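Dirnomwood kart club forum > Race chat > September round, second heat penalty

vaughnq
Anyone else think the ten-place drop for Gareth was a joke? I was marshalling at the hairpin and he was alongside well before turn-in. Lâm just shut the door on him.

lam_ung
Well I would say this, but I was on the normal line! He came from miles back and I lost a sidepod. I've got nothing against him, we had a cuppa after.

G Horrocks
We did, and I still say half a kart's width was all I asked for :) Not appealing though. It's 100 quid to lodge one and I need tyres.

HieuN
Penalty was right for me. Front axle has to be level with the other driver's seat, and it wasn't. What bothers me more is Gareth's still second in the table on 2,690 and the drop hardly cost him a thing.

vaughnq
Level at turn-in, Hiếu, not at the apex. Read it again.

huong.u
While you two argue, is anyone selling a rain suit for Trundetora? Lâm's has split at the knee and it was freezing in the paddock last time. I'm packing proper coats this year.
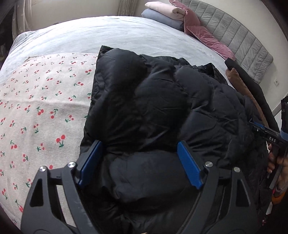

Black puffer on the bed

G Horrocks
Got a Ziken one in medium, Hường, hardly worn. I'll bring it to practice.

HieuN
Fine, I've read it again. Still a penalty.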